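Home | Products | News | Press | Contact

Wosetti Introduces Open-Top Carton Line for Mixed Snack Packing

14 November 2022

Wosetti, a supplier of corrugated packaging to food retailers and gift packers, announced the release of the Ivia carton, a plain brown single-piece box intended for mixed orders of individually wrapped snacks. The carton is available for order from this month in two heights and one footprint. It replaces the Belhaj tray, which will be withdrawn when existing stock is sold.

The Ivia is supplied flat and unprinted. It is set up by hand, closed at the base with one strip of paper tape, and filled from above with all four top flaps folded out. The inner surface has no coating. Deliveries are made in bundles of 17, and the minimum order is 200 cartons.

Small snack goods are difficult to pack at a consistent density. A single order can include sealed pouches, flat packets, twist-wrapped candy and tall bags with crimped ends, and these items do not stack in regular layers. Wosetti based the dimensions of the Ivia on the sizes of goods reported by its existing customers. Wrapped meat and bean curd products, which are often sold in clear film with a center seam, were used as the reference item for the floor area of the carton.

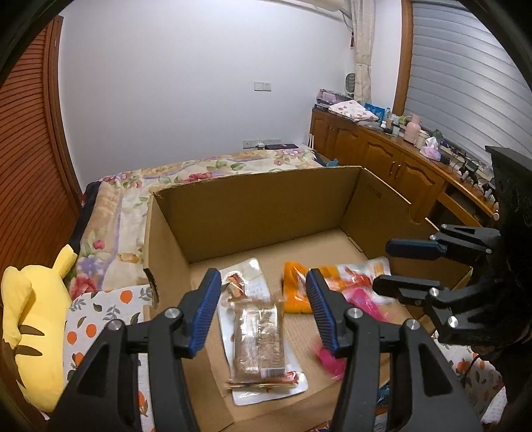

Packing guidance is issued with every first order. Heavier film-wrapped items should be placed on the floor of the carton before any other goods. Flat packets are placed next, along the walls. Candy and other small pieces are used to fill the gaps and should not be packed before the larger items. Tall bags go in last and may be laid at an angle if they are longer than the shorter side of the carton. Barcode labels should be left facing upward where the goods allow it, so that the contents can be scanned before the flaps are closed.

The guidance also covers the packing surface. A table of standard kitchen height is sufficient. Where a tablecloth is used it should lie flat, with no folds under the base of the carton, and the goods should be laid out around the box before packing starts. Items that do not belong to the order should be kept at the back of the table. Orders containing several varieties of the same product, such as chicken feet in different sauces, should be sorted by variety at this stage. Packets in similar colors are the most frequent cause of picking errors reported to Wosetti by small packers.

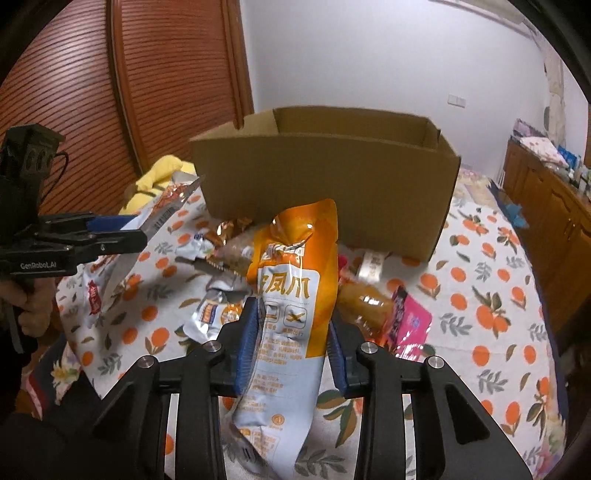
By Ekier

Gas-filled bags require separate treatment. A bag that has been inflated for protection will resist compression and can lift the top flaps after the carton is closed. The guidance advises leaving a clear space below the flap line in any carton that contains such bags. Goods should not be pressed down to gain space. If the order does not fit, the taller version of the carton should be used.

Liquid-bearing pouches, including sauced and marinated snacks, should be packed upright against a wall and separated from paper-wrapped goods. The uncoated board will absorb oil and brine, and a carton that has been marked in this way should not be reused for food orders. Cartons with small tears at the edges or at the hand holes may be reused for storage but are not recommended for shipment.

The Ivia has been tested under static load by Wosetti at its own facility. Test sheets are available to trade customers on request and state the conditions under which each result was obtained. The results apply to new, dry cartons with the base taped as instructed. They do not apply to cartons stored in damp rooms or to cartons closed without tape.

An initial production run of 500 bundles has been completed. Orders placed in November will be filled from this run. Customers who currently hold open orders for the Belhaj tray may transfer them to the Ivia at the same unit price, provided that the request is received before the tray order is dispatched. Tray orders already dispatched cannot be exchanged.

Printed versions of the carton are not offered at launch. Customers who need a mark on the outside can apply a label or a rubber stamp to any of the walls. Labels with a permanent adhesive are suitable for the board. Removable labels may lift in cold storage.

Order forms, the packing guidance sheet and the flat dimensions of both heights can be requested from the Wosetti trade desk. The product reference for the Ivia is 810, and the same reference is used for both heights, with the height stated separately on the form.

Share 17 | Comments 0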